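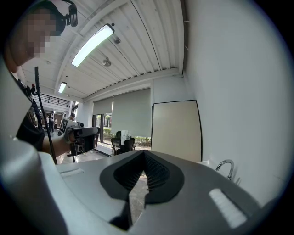 About Skorano

Skorano supplies hand-held grippers and the recording service that goes with them. The company was set up in Ukthorpe by Rochelle Halliday and still works from there, with a second room at Flistside used for longer recording jobs.

What we supply

The standard kit is called Hoani. It consists of 2 hand-held grippers, marker blocks, a head-mounted unit, cabling and a body-worn electronics module. The operator does a task by hand through the grippers, and the motion of both is recorded for training a robot arm. Kits are sold outright or hired by the month.

How a session runs

Each operator is fitted and the markers are checked before recording starts. A short calibration is repeated after every break. Takes that lose tracking are discarded at source and do not count towards the client's total. A typical first order is 300 takes of one task; the largest we accept without a site visit is 3000. 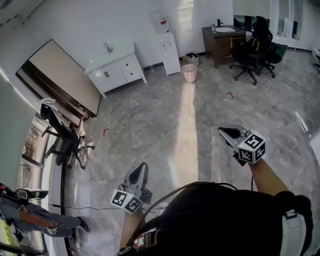
Dwight Robichaud wrote to us in May that the cable routing was the part his operators noticed most. They had expected the weight of the grippers to be the trouble, he said, but after a full morning it was the lead across the chest they wanted moved. He also asked for a longer strap.

Both changes are now offered on hired kits. Owners of older kits can send the harness in for refitting, which takes roughly 2 weeks.

Visits

The Ukthorpe room is open to prospective clients on Wednesday afternoons by appointment. Please bring a written outline of the task and, where practical, the objects to be handled.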